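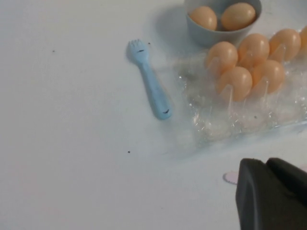

Pre-Release Inspection Checklist, Mobile App Builds
Handmont Software, Release Engineering
Applies to: Priltton for Android and iOS, release candidate builds only
Inspection date: 2019-11-11

Mark each item Pass, Fail or N/A. A Fail in sections 1 to 3 stops the release. A Fail in section 4 goes to the product owner for a decision.

1. Signing and build integrity

1.1 Build number matches the tag in the repository. Pass.
1.2 Release certificate valid for at least 30 days past the planned store date. Pass.
Comment: The iOS certificate was renewed in October. The old profile is still on the second build machine and should be removed.
1.3 Debug menu and verbose logging disabled. Fail on first check, Pass on recheck.
Comment: Logging was still on in the sync module. The flag was set per module instead of globally. Ticket opened to move it.
1.4 Third-party libraries match the approved list. Pass.
Comment: Medari analytics library is one minor version behind. No known security issue at this version.

2. Permissions and stored data

2.1 App requests only the permissions listed in the store entry. Pass.
2.2 Each permission is requested at first use, not at launch. Fail.
Comment: Location is requested on the welcome screen. Refusing it leaves the user on a blank page with no back button. Android only.
2.3 Login token held in the system keystore. Pass.
2.4 Local cache cleared at sign-out. Pass.
Comment: Thumbnails take up to 10 seconds to clear on older phones. Acceptable, but the sign-out message appears before the work is done.

3. Stability

3.1 Cold start on each phone in the test set, 10 runs per phone. Pass.
3.2 Upgrade from the previous store version keeps user settings. Pass.
3.3 App recovers after loss of network during upload. Pass.
Comment: Tested with airplane mode and with the router unplugged. The retry timer behaves differently in the two cases - see the network notes.
3.4 No open crash reports older than 14 days. Pass. 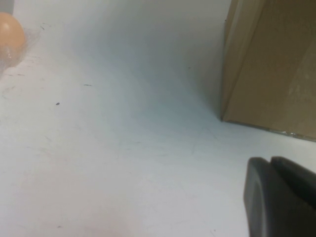

4. Camera and photo upload. Item 4.1 covers focus and exposure in the capture screen, which uses the Yook camera plug-in on both platforms. Check it against a plain pale background as well as a detailed one, as autofocus tends to hunt when there is little to lock onto. A white tabletop with faint scuffs and hairline scratches is a fair test surface: if marks that fine are lost in the uploaded copy, compression is set too high. Result for this build: Pass on iOS, Fail on Android.

4.2 Photo orientation kept after upload. Pass.
4.3 Location data stripped from the file before it leaves the phone. Pass.
4.4 Cancel during upload leaves no partial file on the server. Pass.
Comment: The partial file is removed by a cleanup job, so allow for the delay when checking.

Result: release stopped on 2.2. Item 4.1 referred to the product owner. Rerun sections 1 and 2 in full on the next candidate, plus 4.1 on Android.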